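Zondside Family Room – Facilities and Kitchen Requests
Ticket: Lunch table, bowls sliding and cloth creeping
Opened by: Samina Sandhu
Assigned to: Ravindran Kaimal
Priority: Low
Status: Closed

Original request

The white cloth with the grid lines keeps moving on the big table by the wall. By the end of lunch it has crept toward the right side and hangs lower there than it should. When a child leans on that edge, the bowls go with it. We lost a portion of soup this way in November and the floor was slippery until somebody found the mop.

Second problem, possibly the same one: the children's dishes don't sit the same way as the adult bowls. The pink one with the steel inside seems steady. The salmon animal-shaped dish spins if you push on the ear. I don't know if that is the dish or the cloth.

Could someone look at both before we buy anything?

Samina

First look, 9:40 am

Cleared the table, wiped the top and put the cloth back on. The tabletop is smooth and the back of the cloth is smooth too, so there is nothing to grip. Pulled on the right edge with one hand and the whole cloth moved.

Set out the mixed dishes the way they go out for lunch and tried again with everything empty.
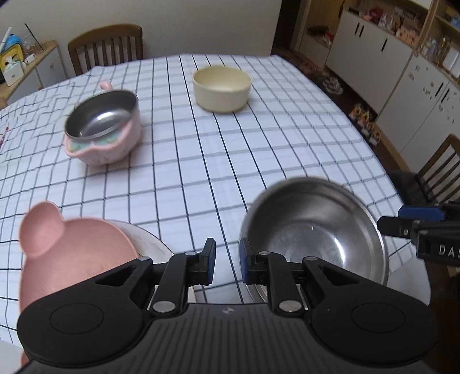 Kirsten Holst: Please check the wash settings before blaming the table. That cloth went through hot in the spring and came out a different shape. It used to reach the same distance down on both sides.

Reply from Ravindran

Measured it. The drop on the right is 30 mm longer than on the left when the cloth is centred by the grid lines, so Kirsten has a point. The wrinkles on the left stay in after smoothing by hand. I would still say the creeping is a separate fault. A crooked cloth on a table with some grip would stay where it was put.

Things tried, in order

1. Ironed the cloth on medium and laid it again. It looked better for a while, but still moved when pulled.

2. Clips on the two short ends. These held, but the children had them off before the fruit came out. Removed.

3. Damp cloth under the corners, as suggested by Dagný Fogh. Worked until it dried. Not suitable for every day.

4. Non-slip underlay from Lirnanex, the thin open-weave kind. The roll is 1000 mm wide, so it took two strips side by side with a small gap down the middle. Cloth does not move with a normal pull.

5. Repeated the bowl test on top of the underlay, one bowl at a time. Pushed each one sideways at the rim and then pressed down on one side. The cream bowl was the easiest to judge, as it has a deep wall and a flat bottom. 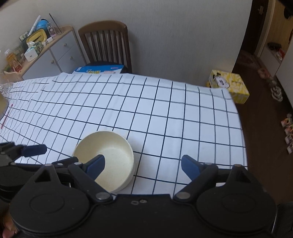 6. Trimmed the underlay back from the table edge by two finger widths so it can't be seen or picked at.

Result

Cream bowl: stays put. Large steel bowl: stays put, though it still needs both hands when it is full. Pink bowl with the steel inner: no change, it was fine before. Animal-shaped dish: still turns if you push the ear. That is the dish – the ear sticks out and gives the child something to push against.

For the animal dish I suggest setting it down with the ear pointing to the middle of the table. Samina has tried this with the younger group and is happy to keep doing it.

Washing note

Cold wash for the cloth from now on. Lift the underlay when the cloth comes off and shake it outside. Do not put it in the dryer. Spare strip is on the shelf with the Pap paper towels.

Samina Sandhu, 2:15 pm: Used it for two lunches with no spills from sliding. One spill from other causes. Fine to close.

Ticket closed by Ravindran Kaimal. Reopen if the strips start to separate down the middle.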